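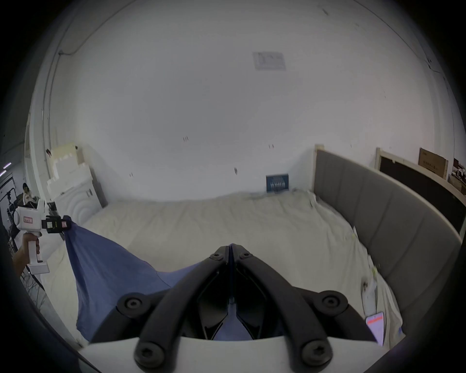 When should an operator stop a two-handed cloth task? At the first moment when one of the two grips is no longer sure, and before pulling again.

Home | Talks | Notes | Contact

Speaker notes, Maricel Belmonte, Skonder practice meeting, May

Slide 1. Good morning. I speak today about the house rules we wrote at Remuvo for work with soft things on beds. Please keep your questions for the end, I lose my place easily.

Slide 2. Cloth stretched between two grippers. Leave this slide up while I read rule one: one hand holds, the other hand moves. If both pull together, the corner slips and the record shows a fight.

Slide 3. Rule two. Clear the bed before the start. A phone or some papers near the pillow end are enough to spoil a fold. We put this rule on the door in Sirville, and still I must repeat it.

Slide 4. The numbers. We reviewed 3,104 recordings. In 393 of them the operator continued after a lost grip. (Pause here. Let them read.) I do not blame the operators. Our old sheet said only "finish the task".

Slide 5. Rule three, from Arthur: say "stop" aloud, open both grippers, start again from the flat cloth. It costs little time. A new operator practises this before any recording counts.

Slide 6. What we have not solved. How tight is too tight? Thin cotton and thick cotton need different answers, and I have only the first one.

Give out the rule sheet now. Questions.

2 comments | 100 shares

This site uses cookies. Accept | Settings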